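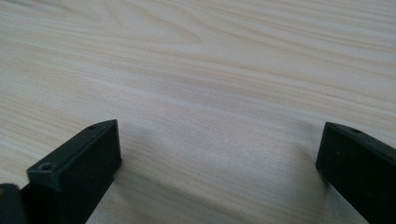
The two fingers of a gripper, open wide above a table.

Looking after a gripper

Your hands can pick up a grape, a towel or a heavy book, and you hardly have to think about it. Robots find this much harder. Many of them don't have hands at all. They have a gripper, a tool that opens and closes to hold things.

The gripper on this page is called a Paro. It has two black fingers that face each other. To pick something up, the fingers move together until they touch it on both sides. To let go, they move apart again.

A Paro isn't fixed to a robot arm. A person holds it and does a job with it, such as folding a cloth or putting away dishes. A small camera on the gripper records what the fingers do. Later, a computer uses the recordings to help a robot learn the same job.

At the Hembridge workshop, people work with two Paros at a time, one in each hand. If a gripper is dirty or badly set up, the recordings are no good and the job has to be done over. So the grippers get checked every day before work starts.

Cleaning the fingers

Gripper fingers touch everything they pick up. Bits of fluff come off cloths. Grease comes off dishes, and sticky stuff comes off almost anything. After a while the fingers get slippery and things slide out of them.

The person doing the check unplugs the gripper first. They wipe both fingers with a damp cloth, mostly on the flat sides that face each other, and then dry them. A soft brush gets the dust out of the small round holes on the top. Water is never poured or sprayed on a gripper. There are electrical parts inside.

The camera has a glass lens, like the one on a phone. It is cleaned with a special dry cloth that won't scratch. A fingerprint on the lens makes every picture look foggy.

Checking that it opens and closes

Next, the gripper is plugged back in and opened as wide as it will go. The person closes it slowly and watches the fingers. They should move at the same speed and meet in the middle. They shouldn't wobble or make a grinding noise.

This is done 9 times. Once isn't enough, as a loose screw might only show up on the fifth or sixth go. If a finger wobbles, its screws are tightened with a small key called a hex key. The screws should be snug. If they are turned too hard, the plastic can crack, and then the whole finger has to be replaced.
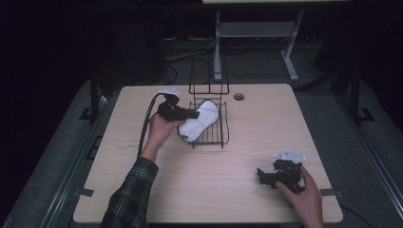 One gripper in each hand. The left one is pressing on a white cloth on a wire dish rack.

Cables and plates

Each of these grippers has a black cable coming from it. Cables cause more trouble than any other part of the machine. They get bent, pulled and leaned on all day long.

The person runs a hand along the whole cable and feels for kinks or cuts. Then they wiggle the plug gently. If the gripper stops working while the plug is being wiggled, the cable is swapped for a new one. Nobody at Hembridge mends a cable with tape.

It matters where the cable goes as well. It needs enough slack for the person to reach across the table. If there is too much, it can catch on something like a dish rack and drag it along.

Look for the white plate on top of each gripper. A plate like this is for fastening other parts on. It has to be firm and straight. If it is loose, whatever is fastened to it can shift, and the computer will get the wrong idea about where the gripper is.

Telling the gripper where its fingers are

You can see how far apart two fingers are just by looking. The gripper has a sensor inside to measure the gap, and the sensor has to be told what "closed" and "open" mean. This is called calibrating. Bathroom scales have to be set to zero before you stand on them, and calibrating is the same sort of job.

The person shuts the fingers all the way and presses a button. Then they open them all the way and press it again. After that, they close the fingers on a plastic block 50 millimetres wide. The number on the computer should be 50 too. If it isn't, they start again from the beginning.
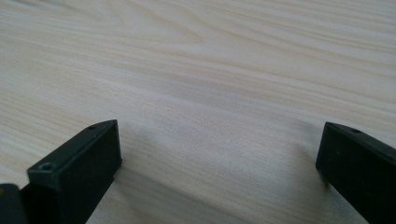
The fingers seen up close, with bare wood in the gap between them.

When parts wear out

Even a gripper that gets good care won't last forever. The Hembridge workshop keeps a notebook for each Paro, and every hour of use is written down. After 300 hours the fingers come off and new ones go on, even if the old ones still look fine. A small worn patch can be hard to spot on black plastic.

Changing the fingers takes a few minutes. The screws come out and go into a dish so they don't roll away. The new fingers are lined up, the screws go back in, and the gripper is calibrated again from the start.

Words to know

Calibrate: to set a measuring tool so its numbers are right.
Gripper: a tool that holds things by closing on them.
Hex key: a bent metal tool with six sides, used to turn some kinds of screws.
Sensor: a part that measures something, such as a gap, heat or light.
Slack: the loose, extra length in a rope or cable.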